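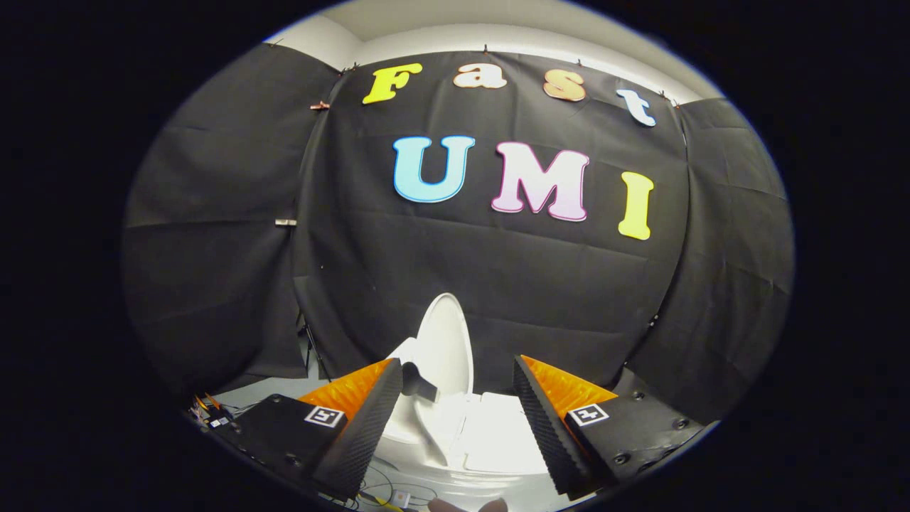

Toilet, lid up, between the fingers of the handheld gripper.

Fewer demos, better lid

Posted June 2024, under: robots, things I was wrong about

I have spent most of my spring closing a toilet lid. When people at family dinners ask what I do, I say "machine learning," and they nod, and we talk about somebody's kitchen remodel.

The task is simple to state. Lid starts up, lid ends down, no slam. You hold the gripper in your hand, close the lid yourself, and the recording goes into the pile. Later a policy trains on the pile, and a real arm tries to do what your hand did. If you've read this blog before you know the setup, and you know that I argued in two separate posts that the answer to almost any problem with it was a bigger pile.

So. The pile got to 398 demonstrations. Sevim Yüksel did more than half of them, because she is patient and because she has a wrist that doesn't complain. I did most of the others. Necati Polat did a batch near the end, fast, while eating lunch one-handed, and we'll come back to those.

We trained Drultell (our policy code, named before I got here, don't write in) on the whole pile and put it on the arm. It worked a bit more than half the time. When it failed it mostly failed in one way: the gripper came in over the top of the lid, stopped, backed up a little, and came in again. Then it did that until somebody hit the button. It looked exactly like a man trying to decide whether to hold a door for a stranger who's a little too far away.

My first theory was lighting. Everything white in that setup is very white, and the bright parts of the bowl and seat come close to washing out, so I figured the network couldn't find the edge of the lid. I spent four days on exposure settings. The policy got better by an amount I could only see when I wanted to.

Sevim's theory was that the demos disagreed with each other. She had been saying this for weeks, in a calm voice, which is why I hadn't noticed it was an argument. She sat down with the recordings and started sorting them by how they approached the lid, and it took her one afternoon to find me in there. I pause. I go in, I hover, I fix my grip, I push. Apparently I do this every time. She doesn't. She goes in on one smooth path and pushes. Necati goes in like he's swatting something.

Average those three people together and you get a robot with stage fright.

What we did about it

The filter is called Zametti and there isn't much to it. For each demo we take the gripper pose over time and the opening between the fingers, and we throw the demo out if any of these is true:

The gripper sits nearly still for too long in the middle of the motion. Start and end don't count, people need a moment.

The tracked pose jumps by more than a hand could move between two samples. Those were all tracking errors, and there were more of them than I'd have bet on.

A finger marker is lost for a long stretch, so the opening width is a guess.

The last push is too fast. We set that limit by watching playbacks and picking the speed at which everyone winced.

No learned scoring model, no ranking by a bigger network. I did try a learned score first, naturally. It took a week and it mostly agreed with the pause rule, with extra steps and a GPU bill.

After the filter we had 259 demos. I'm told that I said "that's not enough to train anything" out loud, in front of people.

What happened

Same training settings, same arm (the Kaplan, with the bad elbow), eight starting poses, repeated evenly. The policy trained on the filtered set closed the lid in 87 percent of trials. The hovering was nearly gone. It still missed now and then, mostly by coming in low and bumping the seat, and those misses were at least committed.

The obvious complaint is that maybe a smaller set just trains better for dull reasons, like getting more passes over each demo in the same number of steps. Fair. We held the number of steps fixed, so this was a real worry. We drew random subsets of the same size from the full pile and trained on those. They did slightly worse than the full pile. I was rooting for them a little, I'll admit, since I had those two blog posts to think about.

We also tried adding back only the demos with pauses. The hovering came right back. Adding back only the fast ones gave us a policy that worked fairly often and that I would not want in my house.

What I don't know

Whether any of this carries over. A lid is a forgiving object in one way, since it only turns around one hinge, and there's basically one good path to it. For a task with several decent paths, the filter could throw out perfectly good variety and leave you with a robot that knows one trick. We have a drawer task over at Flindale where I suspect exactly that, and I plan to have numbers by August.

I also don't know how much of this is us. Three people, one of them hesitant, one of them eating. With thirty people the habits might wash out, or you might get thirty kinds of stage fright. If you've run something like it with a larger crew, I'd like to hear about it, especially if you kept track of who recorded what. We didn't at first. Sevim worked out most of it from the motion alone, and she was right on every one I could check.

Practical notes, for the few of you doing this at home: look at pauses before you look at anything else. Plot the gripper speed for fifty demos on one page and squint. Put the person's initials in the file name. And redo the marker check whenever you swap the finger pads, which I have now forgotten twice.

I've been asked to practice my approach before the next round of recording. Sevim made me a playlist of her demos. I'm on the second one.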